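Arm keeps missing blocks near the side of the bin – what to try?

Posted in Clubs and School Projects

Tyra Wikström
I help with the robotics club at Trarbridge. We have the arm picking mixed blocks out of a metal bin for our May open day. Anything in the middle of the floor is fine, but near the walls it either stops short or closes on nothing. Over the last month we logged 618 tries and 151 were misses, most of them close to a wall. The students want to change the gripper. I would sooner not, with the time we have left. Any ideas?

3 answers

Despina Babić
Leave the gripper alone for now. We had the same trouble at Burlow and it was mostly the approach angle. If the arm always comes straight down, the wrist gets to the sloping side before the fingers get to the block. Tilt the wrist towards the middle of the bin for anything close to a wall. Check your cables as well – ours were tied too tightly and pulled the wrist round on long reaches.

Our bin during a session, with the blocks spread out and the arm over the middle: 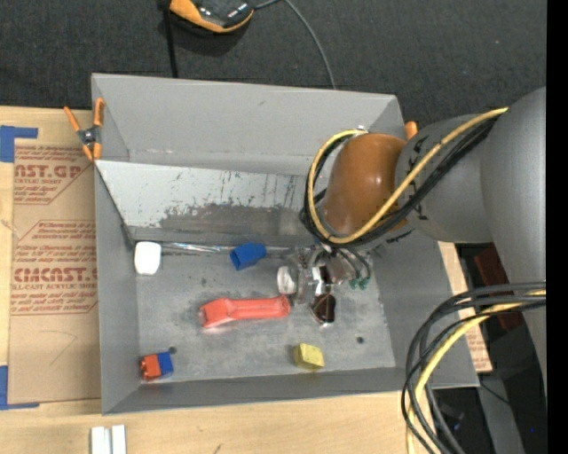

Tedik
Is the bin clamped? If it shifts, all your positions are off.

Man
Agree with Despina about the tilt. I'd also split your log by where the block was, so you can see if the back wall is worse than the sides. We only did that after nearly 477 tries and wished we had started sooner. A shiny wall can upset the camera too, so try it with the lights lower.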